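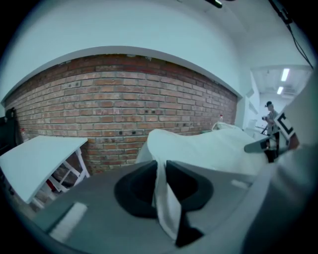 Brick wall, folding table and the white cloth, Friday afternoon.

Friday. Started on the back room at Stendstead at two. Heating off again, which suits the plaster but not my hands.

Went over the brickwork first. Many of the bricks have small dark holes or spots in them. Lowri thinks old fixings, I think poor firing, and either way they stay unfilled until Eifion has quoted. His last figure was £400 for raking out and repointing the worst joints. The white wall above I left alone. Brushed the wall down dry, soft bristle, left to right, and swept up after.

The white cloth stays on for now. A narrow strip hangs down from it further than I would like and will need pinning before any sanding. Two small bottles with reddish tops still need labels. I have asked Zaid twice what is in them. Not moving either until he answers.

Folding table is the 192 cm one from Llewellyn. Legs cross properly when opened fully, but the catch is stiff. A drop of oil on Monday's list.

Both strip lights through the opening are working. Replacement tubes from Terkville can go back, receipt is in the blue folder, page 51.

Finished at ten past five. Knee sore. Soup, then the rest of Catrin's letter.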